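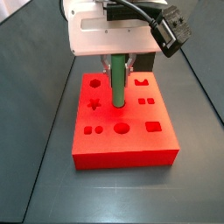 Cernusgate, the shipping security desk at Clostton, wants a night analyst to follow tanker traffic, drone reports and the claims that arrive after both. You will read statements from 2 sides who agree on nothing, the date included. 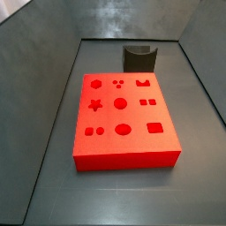

Arabic is essential, Farsi welcome, and a taste for port bulletins can be acquired. Last June we logged 194 incident reports, several of them describing the same fishing boat. The post is based in Brimisstead — there is a bus.

Send a CV and one page of plain prose to Yaryna Hnatiuk by Jun 19, 2026.

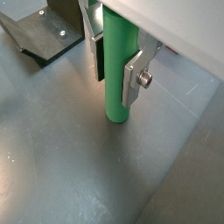
A green rod held between two gripper fingers.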